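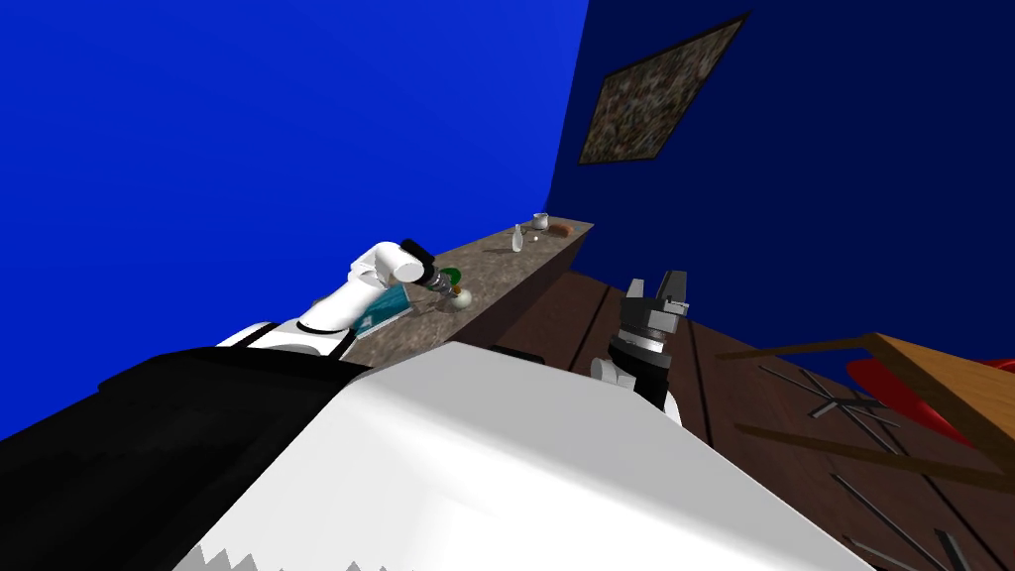

Figure 1. The simulated kitchen, with the left arm over the counter.

Can a Robot Clear the Counter Yet?
Student project report, Home Machines elective

1. Why we picked this

Every spring there is a new video of a robot putting away groceries or folding a shirt. The videos are short and usually sped up, and they rarely show you the tries that went wrong. Our group wanted to know how far along this really is for a boring job, so we picked the most boring one we could agree on: tidying a kitchen counter. Pick up a thing, put it where it belongs, go back for the next thing.

We did all of it in simulation. A real two-armed robot was out of reach for a class project, and the department already had a license for the Homuvetti simulator. For the control software we used Clullance, a planner that takes a written chore and breaks it into arm movements. We came in doubtful, and we should admit that at the start.

2. What we ran

The kitchen has a long counter with a speckled stone look, a wooden floor and a table off to one side. There is a bottle and a loaf at the far end of the counter, and more small items closer to the robot. We wrote 17 versions of the chore, from "move the green thing" up to "tidy the counter," and ran 200 trials in all.

A trial counted as done only if the item ended up standing in its target area and nothing else got knocked over. This was stricter than the planner's own score, which gives credit for any item that leaves its starting spot. Dropping something on the floor would pass by that rule. We threw the rule out in the first week.

3. What we got

Of the 200 trials, 38 were done by our count. Most of those were the easy versions, with one item, named plainly, near the robot. The full "tidy the counter" chore was finished 3 times.

The failures were not dramatic. The gripper would come down a little to one side and push the item instead of closing on it. Or it would close, lift, and let go early. Round items were the worst. The planner also had trouble with the far end of the counter, where the arm had to stretch, and it often tried the same reach over and over until the time limit ran out. It had no idea of giving up and trying something else, and a person clearing a counter does that without thinking.

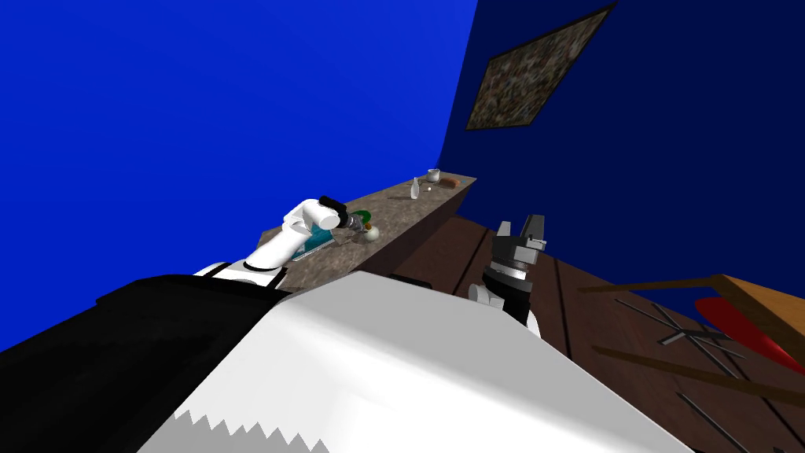 A reader of our draft, Dissanayake, objected that we were judging a beginner by the standards of an expert, and that a success rate this low in May could look very different by the time the next class takes the course. We think this is a fair point about speed of progress. It doesn't change what we measured. A family deciding whether to buy one of these machines has to live with the version that exists.

4. What we would not claim

Simulation cuts both ways. Grip and weight are simplified, so some of our failures might not happen on real hardware. On the other hand, our counter never had crumbs or a puddle on it, and no cat ever walked across it. We would guess that a real kitchen is harder, but we did not test that.

We also used one planner. The Millolico planner was on our list and we ran out of time to set it up — the install alone ate two lab sessions.

5. Where we ended up

For this chore, with this software, our answer is no. The arms can reach most of the counter and the planner usually goes for the right item. The trouble is in the last inch or so, and in what happens after a miss. If another group picks this up, we suggest they start with retries and leave the longer chores alone until those work.

Other reports from this course
Do Robot Vacuums Save Any Time?
Shelf Scanning in a Small Grocery Store
Folding Towels With One Arm: A Short Study
Self-Checkout and Who Does the Work

Contact the course office | Copyright Home Machines elective, student authors | Back to top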